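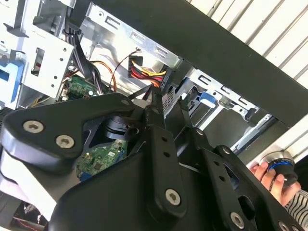

Old desktops wanted: Skuvutora reopens its drop-off in Kestbridge

June 2, 2018

Got a dead computer under the stairs? Skuvutora will have it. The repair and parts workshop on Nowicki Yard is taking in desktop PCs from the public again, after being shut to drop-offs since February while the floor at the back was dug up and relaid.

Tower, flat desktop case, beige, black, doesn't matter. Working or not, doesn't matter either. Laptops no, not yet. Old tube monitors, definitely no.

The workshop says 3,644 machines have come through the door since it started, most of them from offices and schools clearing out. Of those, 1,227 went out again as complete working computers. The rest were taken apart for drives, memory, power supplies, fans, screws and the metal itself.

"People say sorry when they bring them in," said Lech Górecki, who runs the benches. "Sorry it's so old, sorry it's so dusty. I like the old ones. They come apart nicely."

He has a point about the older cases. Metal drive cage up in the top corner, little blue plastic tabs to pull on, a thick bunch of power wires in yellow, red, black and orange going into a black plug with the green board underneath. Once the side is off you can mostly see where everything goes. Górecki reckons a lot of people who are scared of their computer have simply never had the lid off one.

Some newer small machines are another story. Glue, odd screws, memory fixed to the board. The workshop still takes them but they tend to go straight to the parts shelves.

What happens to your machine

First it gets a ticket and a shelf. Then the drive is dealt with before anything else. Every hard drive is either wiped on the workshop's own bench or drilled through, and you can ask for drilling when you hand it over. You can ask to watch as well, though you may have to wait a bit for the drill.

After that it's cleaned out, cables checked, power supply tested on its own. Power supplies are the most common failure by a long way, Górecki says, followed by fans full of fluff and then memory that's worked itself half out of its slot. The last one takes a minute to fix. He had one on the bench the other week which a family had given up on two years ago. Pushed the memory back in, started first go.

If it can be made to run properly it gets a free operating system and goes on the sale rack. Complete desktops with keyboard and mouse are £40 this year, screens are extra and depend what's in. Anyone sent along by the Ilton Road advice centre pays nothing, and there is a waiting list for those, currently 37 names long. This is the main reason for the appeal. Not enough machines in while the back was closed, and the list kept growing.

"It's school work mostly, and job forms," Górecki said. "You can't fill in a ten page form on a phone. Well you can. I tried it and I threw the phone on the sofa."

Loose cables are a headache

One request. Please don't cut anything. The workshop keeps getting cases where somebody has snipped the power wires to get a drive out, often because the plug wouldn't budge. Most of those big plugs have a clip on the side that needs squeezing before they'll move. A cut bunch of wires usually means the whole power supply goes for scrap, even if it was perfectly good the day before.

Same goes for the cables to the drives. Leave them on if you can. If you've already had the drive out and kept it for your photos, fine, bring the rest of the computer anyway. Tell whoever's on the desk so it's written on the ticket and the next person doesn't go looking for it.

Screws in an envelope taped to the inside of the case, please, and not rattling around in the bottom of it. And if you have the side panel, bring the side panel. There's a stack of good cases with no sides to them and they can't be sold like that.

The new floor

Readers who were in over the winter will remember the smell. A drain under the back room had been leaking for longer than anyone knew, and the old boards were soft enough to put a heel through. The sorting benches were moved into the front for the duration, which left room for three people and a kettle. It's all concrete now, painted grey, with the benches back along the wall and proper sockets at last. The extension leads have gone, mostly.

Shelving is still to come. It was due last month, then wasn't. For now the incomming machines are stacked on pallets, so if you are bringing more than five or six at once (offices, this means you) ring first so space can be made.

Evening sessions

The take-apart evenings are back too. Two hours, a scrap desktop between two people, take it down to the bare metal and then try to get it back together. No experience needed, screwdrivers provided, children welcome from ten up with an adult. It costs £4 and that includes tea. Wear something you dont mind getting grubby, the dust gets everywhere.

Those who get theirs back together and running may take it home. Last time round two did, and a third would have but for a fan cable plugged in the wrong place, spotted just after packing up. They were allowed to have it.

Places go quickly. Names on the sheet by the door or at the desk, the workshop is not doing bookings by email at the moment.

Getting there

Skuvutora is at the far end of Nowicki Yard, past the tyre place, green door. Drop-off is open from ten until four, closed over lunch between one and two. You can pull up outside to unload but please don't leave the car there, the tyre place needs the turning space and has been patient about it. There's a trolley just inside the door for heavier stuff.

Screens: flat ones only, with the power lead if you've still got it. Keyboards and mice, yes, as long as they are reasonably clean. Printers, no. They have enough printers.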